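Montrer un rangement au robot : conseils d'atelier
Mis à jour le 5 août 2020

Les sachets souples se prennent mal. Avant d'enregistrer, on fait le geste deux fois à vide, bras en mode libre.
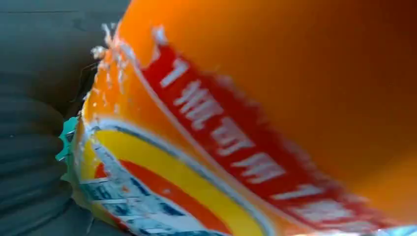 Guidez la pince par le poignet, jamais par les doigts. Arrivez lentement sur l'emballage, marquez un temps d'arrêt, puis fermez. Les films brillants renvoient la lumière – baissez la lampe ou tournez-la vers le mur.

À la télécommande Vometti, réglez la vitesse au plus bas pour l'approche. Gardez la vitesse normale pour le trajet jusqu'au bac.

Changez l'orientation du sachet à chaque prise : à l'endroit, à l'envers, en biais. Une série toujours identique ne sert pas à grand-chose. Pour notre placard, il a fallu 94 prises.

Une prise ratée s'efface tout de suite. Si le sachet glisse et que vous le rattrapez proprement, gardez-la.

Pensez à essuyer l'objectif du poignet avec un chiffon sec. Les miettes s'y collent vite.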